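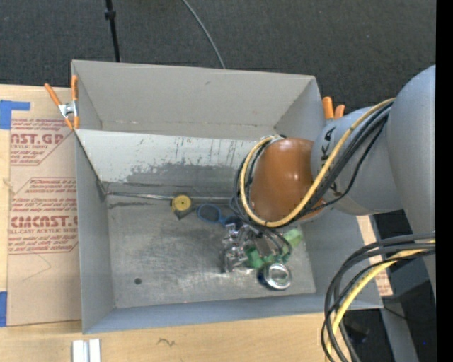

Linocut weekends are coming back to Culside

Apr 7, 2023

Good news if you missed out in February! The Prevmont print studio is running its linocut course again, and this time it gets 2 full weekends instead of one. I took the winter round and came home with ink up to my elbows and a fairly wobbly heron, so I'm biased, but I'd go again tomorrow.

The first weekend is all drawing and cutting. You bring a sketch (or borrow one from the studio's folders), flip it, trace it onto the block and start carving. The second is for printing, and that's when the big Šimkus press comes out and everybody hovers next to it waiting for a turn. There's a session on two-color prints too, which we only got to rush through last time.

The fee is 50 euros with lino, ink and paper included. Bring an apron and, if you're fussy like me, your own cutters. You don't need any experience at all.

Prints from the course will hang in the hallway at Zaltora afterward, next to the winter ones. My heron is the one by the coat hooks, in case you're curious. Sign-up is at the studio desk, and they take phone bookings in the afternoon.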